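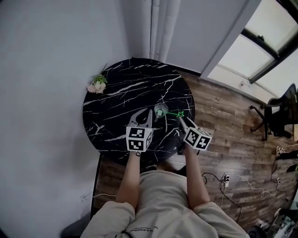

Surachet Noiphan wrote in to ask why I recalibrate the handheld grippers every morning when the manual says every 16 hours of use. Fair question, Surachet. The manual has never met my left one.

The left one drifts. Overnight, switched off, doing nothing, it drifts. So before anything goes near the glass cup I wipe the marker cubes, check all the screws (3 of them are on their second life), then open and close the fingers until both sides report the same gap. Yesterday the left was out by 2 millimeters. I have written to Pladiro for a new finger mount. They sent me a survey.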